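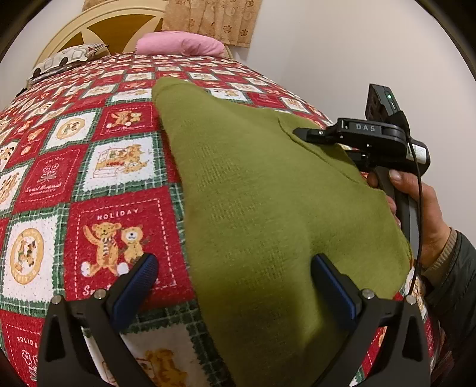
Re: [home-machines] Can any of them fold yet?

List: Tratholm home machines list
Date: April 2023

> My sister wants to know if she should wait a year or two and
> buy something that does the laundry. I told her I'd ask the list.
> The Vonura leaflet says "folds everyday garments". Does it?

Short answer, no, she shouldn't wait.

The picture at the top is the sort of job I mean. One green cloth on a bed, a gripper pinching it from both sides near the middle and a second one, held by hand, at the upper right. A person does this while thinking about supper. For a machine the hard part is that the cloth lies on a quilt, which is also cloth, and the quilt is covered in red and cream squares with teddy bears on them. It has to find where one stops and the other starts, then take hold of one layer and leave the other alone.

We had the Vonura arm at the Flillelard workshop for 2 weeks. On a bare grey table it folded 252 flat cloths and we accepted 79 per cent of them. We then put a patterned bedspread under the same cloths and the figure fell to 35 per cent. Most of the failures were the arm picking up the bedspread as well. It never noticed, and carried on with the fold.

So the leaflet is fair if your garments are flat and your table is plain. Shirts with sleeves we gave up on.

On the shop floor things are further along. Ghumman have had theirs stacking cut pieces since last year, but the pieces come off the cutter the same way up every time. Beds aren't like that.

If anyone has tried a softer pad on the fingers, I'd like to know which one and how long it lasted. I can send the settings we used to whoever wants them.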